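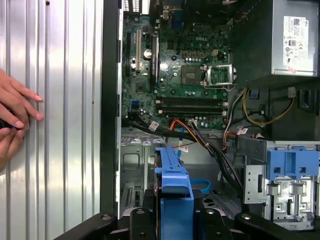
19 October 2019

Spent most of the day with my head in the old Dell and I've got the stiff neck to prove it. Catarina's been on at me since January to do something with it (it's lived under the stairs behind the hoover all that time), so up it went on its side on the table and off came the cover.

I'd forgotten how much I like a motherboard! All that green, like a little town seen from a plane. The memory slots are bare, all four of them, and the processor socket's empty too, bracket swung open and everything on show. I kept telling myself not to breathe on it. Sylvie says a bent pin is the end of a board and she's killed 3 that way, so my sleeves stayed rolled up and my tea stayed on the windowsill.

The coin cell is still sitting in its holder between the two expansion slots. I'll put a new one in whatever happens, they cost next to nothing and I don't trust one that old. Power supply I'm leaving well alone. Jaxon reckons he's got memory that'll suit, in a biscuit tin somewhere, but Jaxon's tins are a project in themselves and I'm not holding my breath.

Huguette rang halfway through to ask if I'd seen her casserole dish. I hadn't. Then I had, it was in our oven. Oops.

Anyway, I'm not spending more than 200 on this, whatever Catarina says about just buying a new one. It only has to do letters and photos, and Raymonde would have it for the spare room if I get it going. Need to order thermal paste tomorrow and find the small screwdriver. Pink nail varnish has survived so far, which is more than I can say for the tablecloth. Beans on toast for tea, on our laps.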